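About Vekdale

Small shop, two benches, one question — which hand should you buy? We try out grippers, arms and controllers for firms that dont have the time. Started by Fengying Jiang and Margaux Baudry, in the old Clavumier building, built 1955. 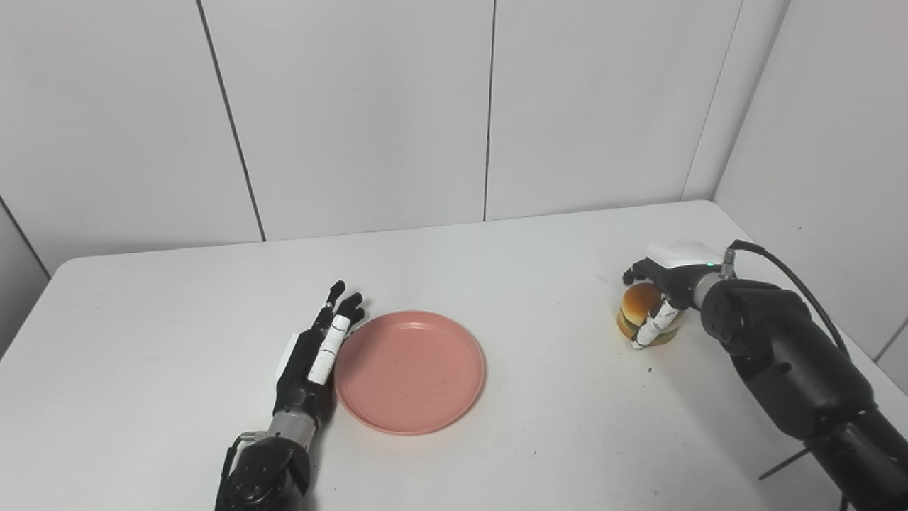
Multi-fingered hands on the bench, right one on the toy burger.

Same objects, same table, every hand. 42 grippers tested so far. Reports are short and we publish the bad results to. Want yours tried? Write to Margaux — visits in July only.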